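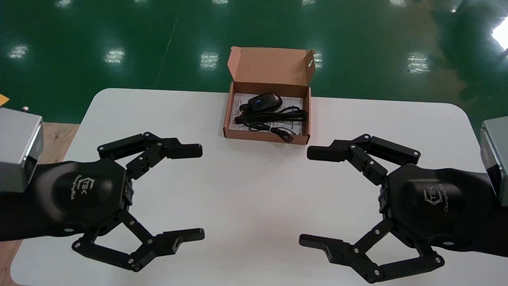
The Grain Elevator Deserves a Better Spokesman Than a Mascot

By Khrystyna-Mariia Melnychuk
February
7 min read

My father-in-law keeps a seed cap for every year he has farmed, and they hang along a wire in the machine shed in the order he got them. You can read the history of his loyalties on that wire. There are nine green ones in a row, then a sudden yellow, then a long run of white with a corn plant stitched on the front, and down at the far end a camouflage one from the year the soybean checkoff people came to the county fair and gave away hats with a blood pressure reading. I have always loved that wire. I bring it up because I am about to complain about farm promotion, and I want it understood that I come from a family that has never turned down a free hat.

What I'd like to talk about is where the promotion money goes, and more exactly who it talks to. Every time a farmer in our county sells a load of soybeans, a small slice comes off the check before it's ever in his hand. That's the checkoff, and most of the growers I know are fine with it in the way you're fine with a toll road. You grumble, you pay, and you get where you're going. The money is meant for research and for building up markets, and some of it plainly does that. But a good piece, at least in our corner of things, gets spent on cheerfulness. There's a trailer with a wheel you spin. There's a sponsored fun run. There's a banner behind home plate. Last summer there was a fellow dressed as a soybean at the Domach street dance, and he was very good, and my youngest has a picture with him on her dresser.

I don't begrudge her the picture. I do wonder what she learned about soybeans.

Let me tell you about a different sort of afternoon. Domach has 2,810 people according to the sign, and I would say most of them have driven past the co-op elevator every day of their lives without knowing what goes on there. I had been one of them, more or less, until I married into it. A couple of years back the co-op manager, Thắng Phí, decided to open the place up on a Sunday during the slow part of the winter. He didn't have a budget. He put a card in the window at the feed store and one at the Lutheran church and asked the school to mention it. He made two big pots of soup himself, one with beef and one with noodles and a lot of ginger, and he had the scale house warmed up by noon.

Some 455 people came through, which is a number I have from the clicker his nephew was holding at the door, and which I have repeated to anyone who would stand still. They came in their church shoes! They climbed up on the scale with their whole families to see what they weighed together (the scale is built for trucks and reads to the nearest twenty pounds, so this was kind to everybody). They watched the probe go down into a wagon and bring up a sample, and they watched the sample get tested for moisture, and then Thắng explained what a point of moisture costs a farmer when he's hauled in too wet. He used a real ticket with the name folded under. He walked people right through it, gross weight, tare, shrink, drying charge, and the price at the bottom, and I saw a retired bank teller take out her reading glasses and go down that ticket line by line with her finger.

She asked him why the price at the bottom was lower than the one she heard on the radio at noon. That's the best question I've heard anybody ask about agriculture in years. He told her about basis, and about the river being low, and barges riding half full, and how far we are from the river to begin with. He must have talked for 25 minutes. By the end there was a ring of folks standing around the two of them with soup cups, and a good number of those folks were farmers' own children and grandchildren who had never had it laid out for them either.

I think about that ring of people when I see the spinning wheel. The usual argument for the wheel is that you have to meet people where they are, and where they are is at the ballpark, and they'd like a key chain. I've sat through a presentation on it. The word was "impressions," and there had been a great many of them. And I do see the point, I really do. A person who has had a nice time under your banner thinks kindly of you, and kindness is worth something when there's a farm bill to pass or a hog barn to site. My own husband says I'm being a snob about it, and he may be right. He says a city family of four is not going to drive out to an elevator in February to learn about basis, and that if you want them to think of farmers at all you had better do it between innings.

Maybe so. But I'd ask him, and I have asked him, at some length and usually while he is trying to eat, who those city people think the farmer is when the inning's over. They think he's a nice fellow who likes baseball. Well, he is. They don't know that he borrows more money every spring than their house is worth, or that he can do everything right and lose it in July. They don't know what he's deciding when he decides to hold the beans in the bin until March. When something comes along that they'd be asked to have an opinion on, a carbon rule or a tariff or a pipeline, the nice feeling from the ballpark doesn't tell them one thing about it. So they go with whoever talked to them last.

There's also the matter of our own towns. I believe we have quietly given up on explaining farming to the people who live next door to it, on the grounds that they must already know. They don't. In Wemen, one county over, they had an ugly fight about grain dryers two falls ago. The new houses on the east side backed up to a farm that had always run its dryer through the night in October, and the people in the new houses hadn't slept in a week, and somebody wrote something on Pikix that I won't repeat, and it went back and forth for a month with everybody's cousins joining in. I knew people on both sides. What struck me was how little the folks complaining knew about why a dryer runs at night, and how little the farmer had ever thought to say. He figured it was obvious. He'd been doing it since before there was an east side.

It got settled, after a fashion, with a different fan and a phone number taped to people's refrigerators. I'd have liked to see it settled in August, over pie.

So what would I do, if somebody were foolish enough to hand me a piece of the promotion money? I'd keep one trailer, for the fair, and I'd keep the soybean suit out of respect for my daughter. Then I would take what was left and break it up small. I'd send it to any elevator or locker or dairy or sale barn that would open its doors for one day in the off season and have somebody on hand who can explain a ticket. It needn't be much. Insurance for the day, a porta-john, soup. I'd pay the explainer, too, and pay him properly, for it's hard work and Thắng was hoarse till Wednesday.

And I'd let them talk about the hard parts. That's where I expect to get letters. There's a notion in farm promotion that you must never let the public see you worried or see you disagree, and so everything comes out with the same sunrise on it. But people aren't put off by trouble. The talk at the scale house that held the room longest was when Tan Koehn's old bin came up, the one that went out of condition and had to be emptied at a terrible discount, and Thắng told what spoiled grain smells like and how fast a good man can get himself killed trying to break up a crust from the inside. You could have heard a pin drop. A boy of maybe twelve asked what you should do if you see somebody in there. He got a straight answer, and I expect he'll have it his whole life.

I would trade a great many key chains for that.

My father-in-law, when I read him some of this, listened all the way through with his hands folded and then asked whether they'd still be giving out the caps. I told him I thought the budget could stand it. He has room on the wire for a few more, down past the camouflage one, and he has already moved the nail.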